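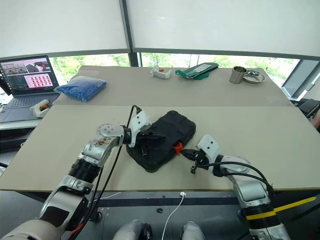
Two grippers and a black case on the near table.

I have been thinking about zinc for longer than is probably healthy. It started in November, when a friend sent me a paper on how bacteria hold on to the stuff when there's almost none to be had, and I stayed up way past bedtime reading the supplementary files (all 30 pages, and I'd do it again!).

Zinc is everywhere in biology. It props up proteins, it helps enzymes cut and stitch, and your immune system tries to hide it from invading microbes. Starve a bacterium of zinc and it ought to fold. Plenty of them don't, and that's what took me to Ulley to meet Josefien Smits, a biochemist who has spent 13 years on the question.

Her group works on a small transport protein they call Renero. It sits at the cell surface and grabs zinc using three histidines and a water molecule - at least, that was the textbook picture. Smits never quite bought it. "The binding was too tight for what we were drawing," she told me over very strong coffee. "Something was missing from the model."

So the team made variants, lots of them, swapping one amino acid at a time and measuring how well each version held its metal. They ended up with 2,441 binding curves. Most changes did very little. Then a postdoc named Goossens tried a glutamate out on a floppy loop, at position 252, a spot everyone had written off as packing material. Swap it for alanine and the protein let go of its zinc almost at once.

The crystal structure came later, and I love this bit: the loop folds down over the metal like a lid. Without the glutamate, it just flaps.

Could you jam that lid open with a drug? Smits has a candidate molecule, Menarov, and she's careful about it. It works in a test tube, and it also sticks to a couple of human proteins, which you really don't want. Her students are now trimming it down, one chemical group at a time, and she expects to be at it through next year.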